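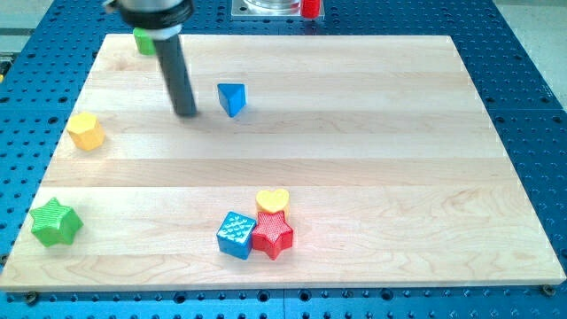

Ticket 786 — Clultham Gallery, video room

Fault: Casdale media player stops 8 minutes into the archive film and goes back to the menu. Sound carries on for a second or two, then cuts.

Tried so far
Restarted player, same result.
Swapped HDMI lead, same result.
Played the file from a laptop through the Kaplan projector, ran to the end.

Steltora support asked for the file size and bit rate. Sent both. They say the player struggles above 200 Mbps and want a smaller export.

Status: waiting on new file from the artist. Room closed until then.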